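Fiton craft store, Tudbridge - monthly safety checklist, with comments
Checked by Kanchan Goel, June 11, 2023

## 1. Exits and aisles

- [x] Front door opens fully
- [ ] Back door free of boxes. Comment: two cartons from Thongsuk stood in the way. I moved them, but the same comment was in the May list.
- [x] Exit sign is lit

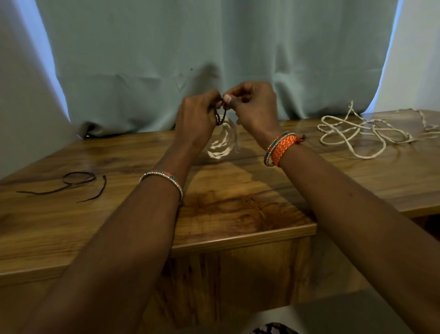
## 2. Fire

- [x] Extinguisher 234 has pressure in green zone
- [x] Alarm test, heard in all rooms
- [ ] Extinguisher label readable. Comment: ink is faded, please ask Prinalby for a new one.

## 3. Electric

- [x] Kettle cable has no damage
- [ ] No extension cord under the rug. Comment: I found one near the till. It must go along the wall.
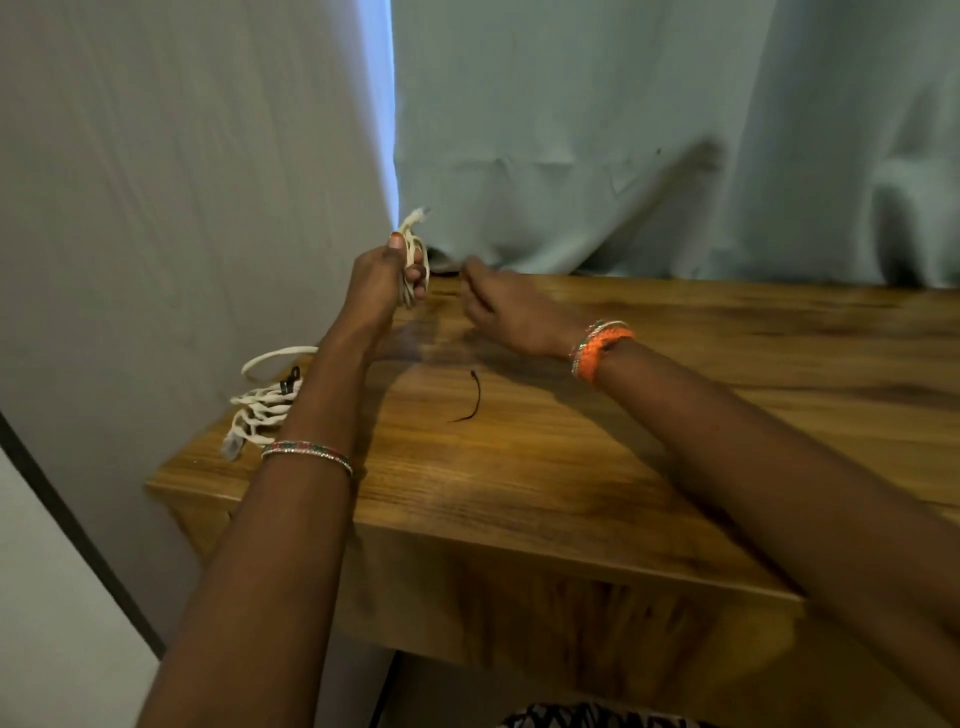
The heater in the stock room is rated 900 watts and has its own socket, so it is fine. Only the plug feels a little loose - Chalerm Thongdee will look at it.

## 4. Work table and storage

- [x] Scissors in the holder
- [x] First aid box complete
- [ ] Top shelf fixed to wall 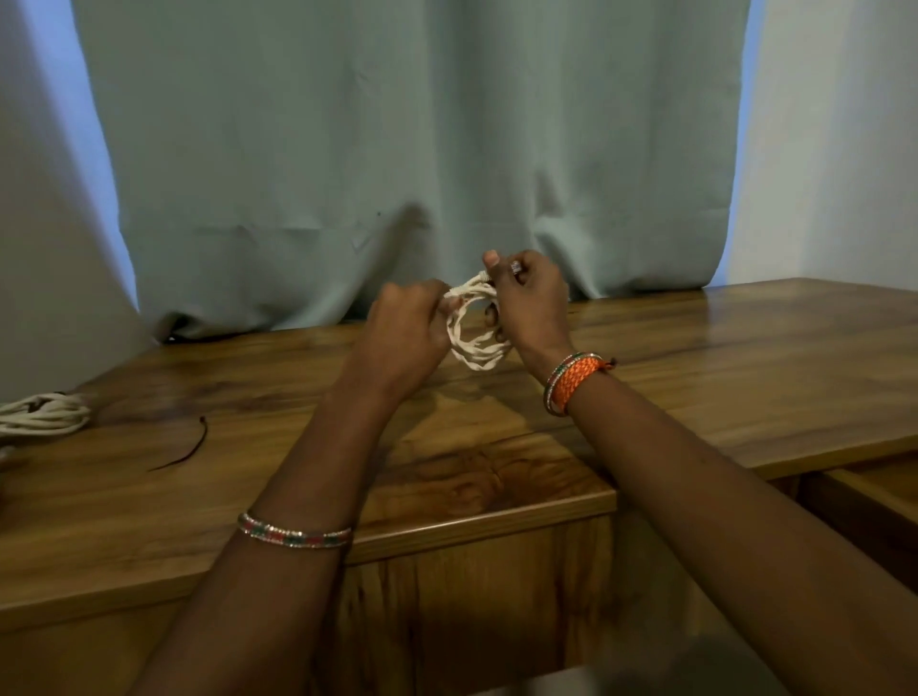 The top shelf has one screw missing on the left side. Until it is repaired, keep only light goods there. White braided rope in small coils can stay, the glass jars can not. Work order is 3355, still open.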